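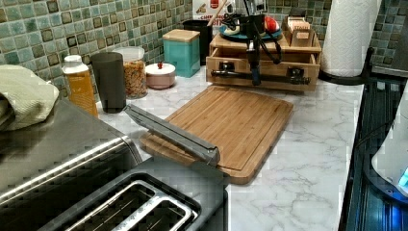

The owner of the rental kitchen on Sowerby Lane has been cooking in it for 12 years, and she did most of the work on it herself. She bought the place when the counters were chipped yellow laminate.

"I wanted the marble look, but I didn't want to baby it," she said. "The tile came first. I saw that green and teal mosaic at a shop in Romden and picked everything else to go with it."

The tile cost her $600 and took two weekends to put up. She would use a darker grout if she did it again.

Counter space is the usual complaint from tenants. She keeps the small containers along the back wall and leaves the middle for the bamboo board.

"The board stays out. If you have to get it from a cupboard, you end up cutting on the counter," she said. "I oil it every 3 months."

The toaster has been moved several times. A dish towel usually ends up on top of it, and she asks people to take it off before they make toast.

The wooden drawer organizer came from a yard sale in Warndale. She first used it for mail.

"Then it was tea, and now it's whatever fits," she said. "I still need to sand the bottom."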